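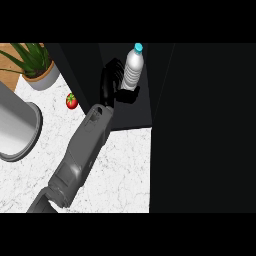 Have you ever wondered where rocks get their stripes? Some of the prettiest stripes and swirls belong to marble, and marble has a wild past! It begins as limestone, a rock made mostly from the shells and skeletons of tiny sea creatures that piled up on the ocean floor. Then the limestone gets buried deep underground, where it is squeezed and baked for millions of years. It doesn't melt, but its grains grow into new crystals that lock tightly together. White marble, like the countertop the robot arm reaches across, comes from limestone that was very pure.

So what about the colors? Clay, sand or bits of iron mixed into the limestone can turn into gray, green, pink or even red marble. Those wavy lines are called veins – and every slab has its own pattern!

Rocks that change this way are called metamorphic rocks. "Metamorphic" comes from Greek words about changing shape, just like the metamorphosis of a caterpillar.

Want to go on a marble hunt? Look at floors, statues and stairs in old buildings near you. Marble is fairly soft for a rock, so very old steps can have a dip in the middle, worn down by thousands and thousands of feet. Wow!

Words by Saoirse Mac an tSaoi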